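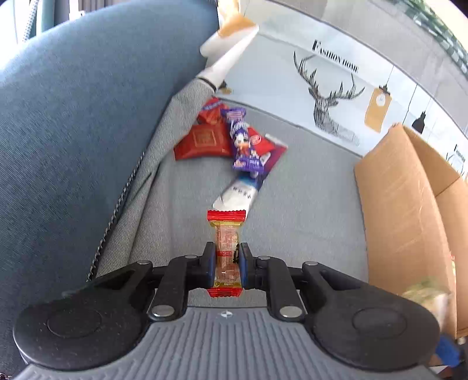 Snack swap: the sofa has been claimed again

The August swap is coming, and Aoi Hayashi has once more given up her gray sofa for the sorting. She says she can live without sitting down. The rest of us have seen her eat dinner standing at the counter and are less sure.

For new subscribers: you bring packets from somewhere that isn't the Moynihan Street supermarket, they get dumped on the cushions, and we divide them into bags by a system that has been explained to me twice. Sweet goes with sweet. Salty goes wherever Aoi points. Anything in a tube goes to whoever is brave, and last time that was me. 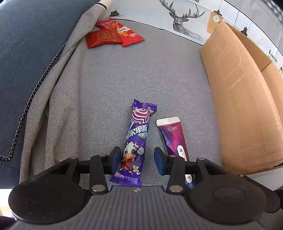 A purple packet with a lollipop and a cartoon cow on it, next to one of the tubes.

I have strong feelings about the cow. It is wearing red, it has a patch by one eye, and it's on candy, so I assume it has an agent. Two members have already asked for it by name, or would have if either of them could read the name. Requests are not binding — please stop emailing me after midnight.

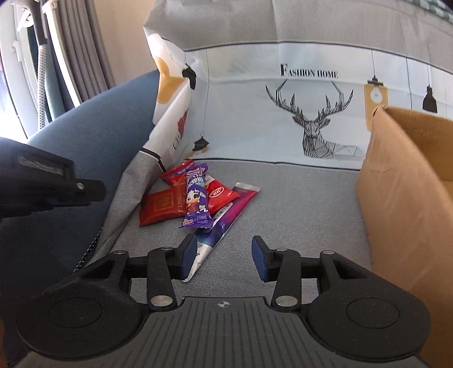
Red packets are a separate headache. We always end up with more red than any other color, and every one is a different thing inside. Last year I bagged what I took for cookies and sent a very nice man home with dried fish. He has since joined the committee for the plant sale.

Bags will be on the table by the door at 36 Skuken Lane. Entry is $2, or free with a packet that makes Aoi say "huh." Bring your own bag, and check between the cushions before you leave.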